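The boring rules are the ones I keep

February 12, 2025

I promised Jucélia I would finally write down our house rules for the two-arm bench, and I've been putting it off since August, mostly by making coffee and rearranging my notes (I am very good at rearranging notes). So, with apologies to everyone who has had to hear them from me out loud at Skulcombe, let's get going.

Clear the floor first. Cables sag and loops slip down, and a chair leg will find every one of them. Armindo walks the whole bench before power goes on, and he looks under the table as well as on top of it, and I've learned to copy him.

Then, one person holds the stop button and does nothing else. I know how tempting it is to reach over and nudge a cup while the arms are holding still! Please don't. An arm that is holding still is still powered, and our rule is that hands stay behind the edge of the board until the holder says "clear" in plain words.

We also agree on the shared middle before each session. Only one gripper goes into that space at a time, unless the task is a handover, and then we run it slow for the first 7 tries, no matter how well it went yesterday.
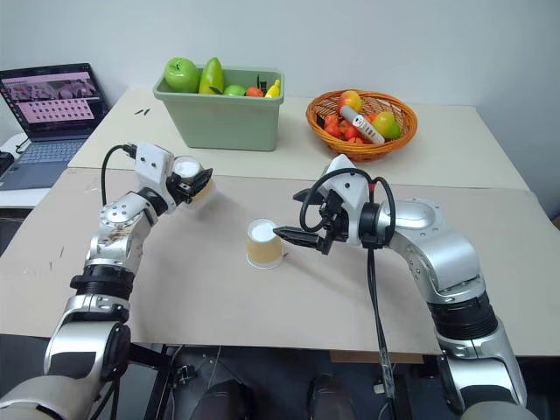 The other thing I'd beg you to do is write down the near misses. Our log was up to 1,945 sessions when Valter joined us and it stands at 2,169 now, and the pages I go back to most are the ones where somebody wrote "gripper came in too low, stopped it, all fine." Those little lines have changed more of our habits than any binder has.

Abílio thinks I should add a rule about crushed cups, and he may get his way. I'm also still arguing with myself over speed limits for new people, so if your lab has a number you like, leave it in the comments and I'll bring it up with the others.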